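Pendow method

Last updated: July

The Pendow method is a procedure for teaching a robotic arm to pick up and set down household objects from a small number of human demonstrations. It was developed at the Skernville Institute for Applied Robotics and takes its name from the Pendow Laboratory, the part of the institute where the first trials were run. The method belongs to the wider family of imitation learning techniques, in which a robot learns a task by copying recorded examples of it.

Background

Robots that learn by imitation commonly need many demonstrations of each task. A person guides the arm through the motion, the joint positions and camera views are stored, and a learned controller is trained to reproduce the behavior. Collecting this material is slow, and a controller trained on one arrangement of objects often fails when the objects are moved a short distance.

Earlier work at Skernville dealt with this problem by recording more demonstrations. The resulting controllers improved with each addition, but the gains became smaller as the collection grew. The Pendow method was proposed as a way of choosing which demonstrations to record, so that a smaller set would cover a wider range of object positions.

Procedure

The method has 3 stages, known as seeding, probing and filling.

In the seeding stage, an operator records a short set of demonstrations with the objects placed freely on the work surface. No attempt is made to cover the surface evenly. A first controller is trained on this set.

In the probing stage, the controller is run without the operator's help on new arrangements. The system records how certain the controller is at each step of the motion. Steps where certainty drops below a set level are marked, along with the positions of the objects at that moment. The arm is stopped if certainty stays low for more than 2 seconds, and the attempt is entered as unfinished.

In the filling stage, the operator is asked to record new demonstrations only for the marked arrangements. A demonstration may begin partway through the task, at the point where the controller became uncertain. The new recordings are added to the first set and the controller is trained again. Probing and filling are repeated until no new arrangements are marked or until a fixed limit on recordings is reached.

Work area

The method does not call for a special enclosure or a marked grid. Trials are held on ordinary tables, and the camera is fixed in place before the first recording and left there for the whole series. If the camera is moved, the series is closed and a new one is begun. Objects are chosen to differ in height, outline and color. Items that differ only slightly from the table surface in color are included on purpose, as they are a common source of failed grasps.
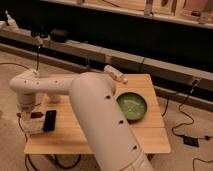

Robotic arm over a small wooden table with a green bowl and other objects.

The arm may be mounted at any side of the table, provided that the gripper can reach the parts of the surface used in the task. Parts of the table that the arm hides from the fixed camera are treated separately. An object partly hidden by a link of the arm is given its last known position, and the certainty score is lowered until the object is again in full view.

Results

The main evaluation used 13 object types and a limit of 280 demonstrations. Two controllers were compared. One was trained on demonstrations recorded with the objects placed freely, and the other on a set of equal size collected by the Pendow method. The second controller completed more of the test arrangements, with the largest difference found near the edges of the table. Near the center, where freely placed objects tended to gather, the two performed alike.

The evaluation also reported that demonstrations begun partway through a task were as useful as complete ones for correcting failed grasps. They were less useful for correcting errors in placing, where the earlier part of the motion affected how the object was held.

A later study tested the method on the Rivadeneyra task set, which adds bowls and other open containers as targets. The gain was smaller for shallow containers. The authors of the study attributed this to the certainty score, which remained high even when the object was released too close to the rim.

Limitations

The method depends on the certainty score being a fair guide to failure. When a controller is certain but wrong, the arrangement is not marked and no new demonstration is requested. Later versions allow the operator to mark an arrangement by hand.

Soft objects such as cloths are handled poorly, since their shape at the start of an attempt cannot be described by position alone. The published procedure recommends that they be left out of the probing stage.

Related methods

The Zallus procedure uses the same probing stage but replaces the operator in the filling stage with a scripted motion planner. It requires less labor and is limited to rigid objects of known shape.

Related articles
Imitation learning
Rivadeneyra task set
Robotic grasping
Skernville Institute for Applied Robotics
Zallus procedure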